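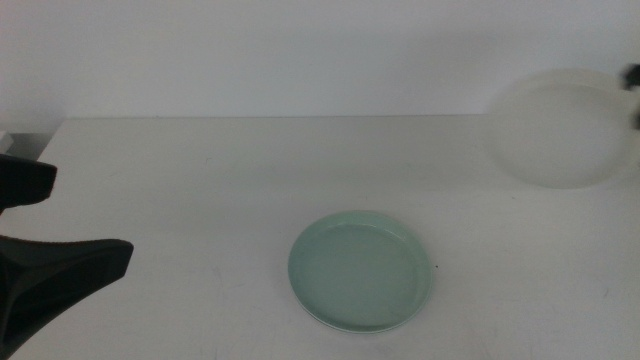

Daryna Fedoruk asked that the first item be split, for on the old form one "OK" covered both arms and it was not possible to tell which one was checked. It is now split.

Pre-session checklist, teleoperation cell, Gandport
Task: two-arm plate handling, shown by remote control
Filled in by the operator before the first demonstration and again after the break

1a. Left gripper opens and closes fully from the hand controller
OK. Fingers open wide and return to the same point.

1b. Right gripper, same test
OK, with comment. It closes a little later than the left. I repeated the test 15 times and the delay did not grow.

2. Emergency stop, operator side and table side
OK. Both buttons cut power to both arms. The table side button is stiff — please press with the palm.

3. Speed limit in teaching mode
Set to 700 on the Dodura panel. I found it at 1200, left from the playback test. Whoever changes this value must write it in the log. With a plate in the air the arm follows the hand very fast, and a tired operator does not notice it.

4. Tabletop
Accepted. There are gray scuffs and scratch marks, more on the right side. They are not deep and I could not feel an edge with my finger. Wipe crumbs before each session, also the very small ones.

5. Plates
The green plate has no chips on the rim. White plate also checked. Do not use plates from the kitchen in Flurnungate, they are heavier and the grip force is not set for them.

6. Finger surfaces
Left OK. Right OK after cleaning with a dry cloth.

7. Persons in the cell
No hands above the table while the arms are live. If a plate must be moved by hand, stop first, then move it, then reset.

8. Hand controllers
Battery full on both. Strap on the right controller is worn. Spare ordered from Levchenko, expected in December.

9. Recording
Start and end signal heard. Demonstrations where a plate was dropped or touched the other arm are to be marked "reject" at once, before the next one begins.

Open points: 1b, 8
Result: session allowed, 2 operators present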